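Hi, and welcome to my pile of fabric notes! I started **haltach-cloth** back in 2022 as a single text file on my desktop, mostly so I'd stop buying the same bad cotton twice, and it has grown a bit since then (my desktop has not recovered).

## What's in the folder

- `fabrics.csv` – the main table, 34 fabrics, one per row
- `washes.csv` – what each one measured before and after washing
- `notes/` – my rambling, one file per fabric, spelling not checked
- `old/` – the Ankrah list I began with. Please don't use it, the widths are in two different units and I never wrote down which

Most rows are plain cottons and linens, plus a handful of blends I picked up from the remnant bin at Fonska. There's no silk. I can't afford silk.

## How I measure

Every swatch gets cut to 20 inches square, pressed, and left alone overnight before I touch it with a ruler. Then it's washed warm, dried on a line, pressed again and measured in both directions. I put the lengthwise number first, always, and if you find a row where it's the other way around, please open an issue, because I've swapped them before and felt silly for a week.

The `drape` column is the one people write to me about. It's a score from 1 to 9, where 1 stands up like cardboard and 9 pours off the table. It's my own scale and it's done by eye! I go back through the older rows every July with the swatches next to each other, and a few always move up or down a point. 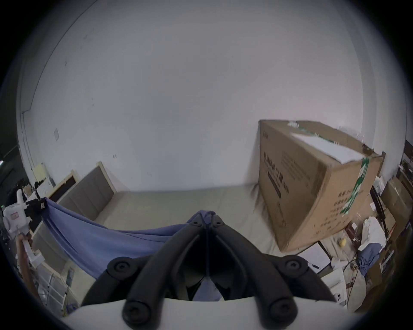 *Blue cloth held at two corners, sagging in between.*

If you want to compare your own fabric with mine, hang it from two corners and let it settle before you score it. Stiff stuff makes a shallow, grumpy sort of curve with odd corners in it, and the soft rayons just flop. Heavy doesn't always mean stiff, by the way. My heaviest linen scores a 7 and I'm still a little surprised.

## Known problems

- `shrink_pct` is blank for the wool blends (I chickened out of washing them)
- colors are whatever the shop called them, so "stone" and "oat" may well be the same thing
- two rows have the same ID. I know which two. It's on my list

## Using it

Go ahead and copy it, chop it up, stick it in your own sewing app, whatever you like. A link back is nice. The Lultedia pattern planner reads `fabrics.csv` as it is, but you'll need to rename `width_in` to `width` first or it sulks and loads nothing.

New rows are very welcome, just fill in the wash numbers too!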